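## 棚の前で手は何を考えているのか

袋菓子をつかむ動作って、ソフト屋泣かせなんですよ。箱なら面を見つけて挟めばいい。でも袋は形が変わるし、透明な窓はあるし、隣の袋とは重なるし! 今回おじゃましたNardenのラボで動いていたのは、認識担当のPlulskaと、把持計画担当のBrurkuraという二つのモジュール。私は丸一日、ログ画面に張りついてきました。

面白かったのは、Plulskaが袋の輪郭をきっちり出そうとしないこと。「このへんは押すとへこむ」という柔らかさの地図を先に作って、Brurkuraに渡すんです。受け取った側は把持候補を8つ出し、隣の袋を倒しそうなものを捨てて4つに絞る。お手本になるのは、人が店の棚で商品を取る一人称の映像です。

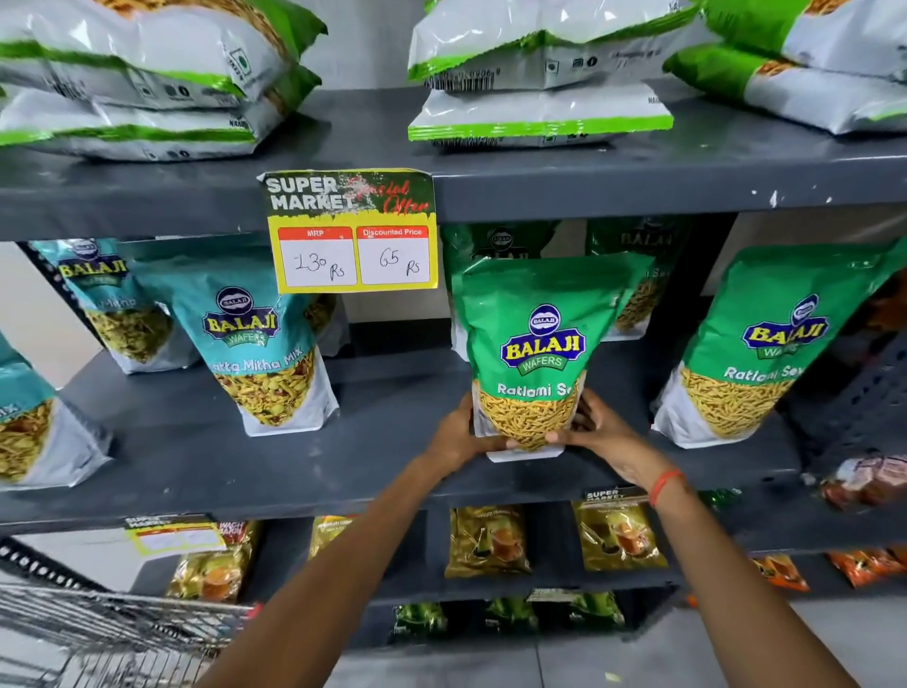
両手を使うお手本をそのまま真似させるのは遠回りだ、と言うのはUnnithan。片手で角をつまんで引き出す計画のほうが、後の修正も楽なはずだ、と。うーん、一理あるんだけど、私は両手派だなあ。ラトラミ・セブみたいに細い麺状の中身が詰まった袋は、側面と下の角を一緒に押さえたくなりません?

ちなみに学習に使った動作は825本。再計画の周期は40ミリ秒で、指先の滑りを拾うとすぐBrurkuraが軌道を引き直します。ログにreplanの文字がずらっと並ぶと、見ているこっちまで手に力が入っちゃって(笑)。

次の版では、値札と商品のひもづけもPlulskaに任せるそうです。手書きの数字、読めるのかな。設定ファイルを見せてもらったら、その項目はまだコメントアウトされたままでした。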